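Thread: Small brokerages and account fees, is Kiltthorpe worth staying with?

ledgerline
Posted 2 Nov 2012
Got a letter from Kiltthorpe saying they are bringing in a $60 yearly fee on any brokerage account with fewer than 18 trades a year. I make maybe four. My balance is almost 200 shares of one utility plus a bond fund, nothing fancy. The fee starts in December. Has anyone moved out, and what did it cost you?

tollhouse_ed
Moved out in the spring. They charge to transfer the account and then again for each fund they can't send in kind. I paid more to leave than two years of the new fee. Ask for the full closing schedule in writing before you sign anything. The one on the website is old.

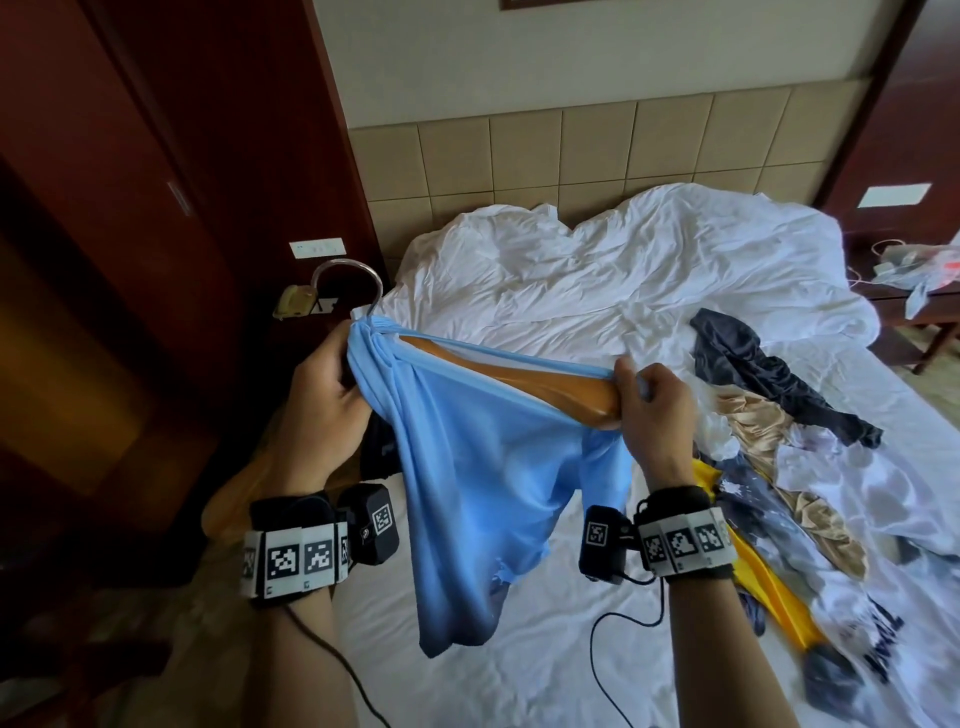

Kiltthorpe also kept a dividend that landed after the transfer, and I had to call three times to get it sent on. On the last call the woman finally found it in a holding account under my old number. So write your old account number down somewhere. You lose online access the day it closes.

marlow77
The fee isn't the problem. If you have one stock and one bond fund you should be asking why you need a broker at all. Most utilities will let you hold shares directly and reinvest the dividends.

ledgerline
I looked at that. Mine charges to sell and you don't get to pick the price. I'd like to keep it somewhere I can sell the same day.

marlow77
With four trades a year I don't see what same day gets you. But it's your money.

pennyroyal
Disagree with marlow. My father had direct holdings in six companies and settling his estate meant six sets of forms, each with its own signature guarantee. One account is easier on whoever has to clean up later.

Geert Jansen
I have used Pronis for a while. No yearly fee, trades cost a bit more than Kiltthorpe. The website is slow in the first hour of trading and the statements are ugly, but they are correct. They paid my transfer cost up to a limit when I sent them a copy of the final statement. You have to ask for it.
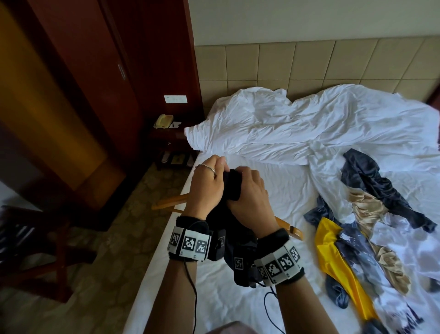 The limit depends on what you bring over, so call first and get the name of the person who quotes it. I would not use their bond desk. I asked for a price on a county bond and the spread was bad enough that I went elsewhere.

tollhouse_ed
Is Pronis the one that was bought by Yammine?

Geert Jansen
Yammine bought the part that does retirement plans. The brokerage is still separate as far as I know.

dunmore_k
I'm going to stick up for Kiltthorpe a little. These firms used to live on the interest from people's idle cash and there isn't any interest now. They have to get it from somewhere. I'd take a fee I can see over a worse fill that I can't.

tollhouse_ed
They are still doing both. Look at what their cash sweep pays. I had $735 sitting in it for a year and earned eleven cents.

pennyroyal
Before you pay to leave, check whether your job has a deal. Ours goes through Workport and they waive the fee for employees. It wasn't mentioned in the letter.

ledgerline
We don't have Workport, but I'll ask payroll what we do have. I called Kiltthorpe at lunch and they are mailing the closing schedule. The rep said the bond fund can't go in kind, so I'd have to sell it first.

marlow77
Check what you paid for it before you sell. If it's up you'll owe tax on the gain.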